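Notes after the lab visit – Entwistle Automation, demo afternoon
Intro to Robotics, week 9 handout. Typed up fast, read before lab. 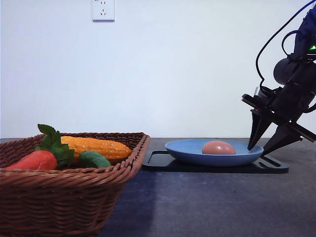 OK so, what you were supposed to get out of the trip. Most of you filled a page during the welcome talk and then wrote nothing during the demos. Other way round next time please. The talk is on their website, the demos are not.

Date of visit for your lab books: Nov 4, 2024. If you missed it you can still do questions 1 through 4 from these notes, but not 5.

Who we heard from

Carol Crabtree ran the tabletop demos and took most of the questions. She came over from Dallis, where she did packaging lines, and you could tell – every answer came back to cycle time. The mobile base people (Govirier) only had the one slot and we got there late, so their part is thin. Sorry. I'll ask for their slides.

Demo 1. Tabletop pick and place

Setup: one arm, parallel gripper with two tapered fingers, dark table, a wicker basket with play food in it, a light blue oval plate sitting on a black tray. Objects were the tomato, the corn, the cucumber, the egg. Task is spoken about as "one thing" but write it down as separate stages:

approach
align the fingers
close
lift
carry
lower
open
back off

Every one of those can fail by itself and the fixes are different. Carol's point, and it should be yours on the exam: "it dropped it" is not a diagnosis. Which stage?

Things to notice about the objects

Egg. Smooth dome, no edge to grab. Two flat-ish fingers on a curved surface touch it over a tiny area. Close a bit too high and the egg squirts down and out, too low and the fingertips hit the plate first. The plate has a raised rim too, so a low sideways approach is out. Come in from above or at a steep angle.

Corn. Long, so orientation matters. Grip across the short way. If the camera gives you the position but not the angle you are guessing. Bumpy surface gives you a bit more to hold on to, in theory – we did not measure friction so don't write that we did.

Cucumber. Small and dark green, right up against the basket wall. This is the hard one! A finger needs room on both sides of the object and there's no room on the wall side. Options raised in the group: push it away from the wall first, turn the wrist so the fingers go in parallel to the wall, or tip the basket (no).

Tomato. The leaves on top go up higher than the basket rim. Two problems, the leaves can block the camera's view of whatever is behind them, and a planner that treats the object as a simple lump will run a finger straight into them.

Basket itself. Flared rim, woven. Counts as an obstacle going in AND coming out. Several of you only drew it going in.

Open vs closed gripper

Somebody asked why the fingers open so wide before coming down on a small object. Wide opening forgives position error. Costs you clearance. In the middle of the plate, go wide. Inside the basket, next to the wall, you can't. So the opening width should be picked per object and per location, it isn't one setting. Write that down, it comes back in lab.

Numbers from the talk

Their arm program, called Mondomska in house, has logged 2,547 attempts on tabletop tasks since March. Of those, 213 were marked as failures by the operator. So

213 / 2547 = 0.0836, call it 8.4 percent failure

BUT. Marked by the operator. A slow pick that needed a second try inside the same attempt was not marked. So that number is a floor. We also don't know how the attempts split between objects, could be that the egg is most of it, could be the cucumber. Carol said she'd look, no promises.

Gripper close command is limited to 800 milliseconds, after that it gives up and reports. Why a limit? Think about what the motor does when the fingers are stalled on something solid.

Demo 2. Govirier mobile base

Short. Flat floor, taped route, base follows and stops for an obstacle. Stopped early both times I watched, which they said was deliberate. Somebody should have asked what the stopping distance was and none of us did. Treat it as an open item.

Cables

One I always bring up. A cable on an arm needs slack or the wrist can't turn, and slack is something that can snag. Look at where it loops out and where it comes back in at the wrist. Now picture the arm reaching all the way across to the far side of the basket. Planner usually knows nothing about the cable. Half of the weird stops in our own lab last term were this.

Questions for lab (written, one page total)

1. List the eight stages for the egg going from the plate to the basket. For each, one way it fails.
2. Draw the basket from the side with the gripper going in for the cucumber. Mark the clearance on the wall side.
3. The failure figure is 8.4 percent. Give two reasons the true figure may be higher and one reason it might be lower.
4. Same approach angle for the corn and the egg? Yes or no, and why.
5. From your own notes: one question you heard asked that did not get a good answer. Write the question and what you'd measure to answer it.

Number 3, a couple of people last year wrote half a page about sensor noise. The quesiton is about how failures get counted.

Housekeeping

Visitor badges – two still missing, leave them in the tray outside my office. Bring your gripper sketches on Thursday, pencil is fine. If you photographed the whiteboard with the joint limits on it send me a copy, mine is blury. Next handout covers grasp width and has the worksheet on the back.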